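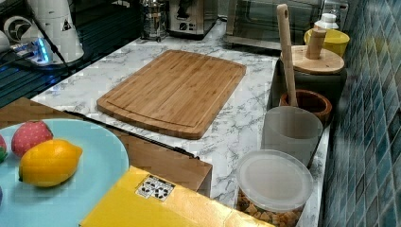 Stenel wants you to believe its new phone battery is good for 1,000 charges before it drops below 80 per cent. Maybe it is. The figure comes from Stenel's own lab, at a steady room temperature, with a slow charger you have to buy separately. I don't know anyone who charges a phone that way.

Gemechu Tekleab ran last year's model, the Kim 2, on the bundled fast charger and logged it until October. He got to 724 charges before it hit the same mark. That's one phone, so don't read too much into it, but it's one more than Stenel has let any outsider test.

The company has also gone quiet on replacements. A new battery for the older model cost some $13 less before the "care program" came in, and the wait in Tralunden is now two weeks. Ledurov, for what it's worth, still sells the part over the counter.

Pre-orders open 17th December. I'd hang on to the phone you've got and see what the first owners are saying by winter.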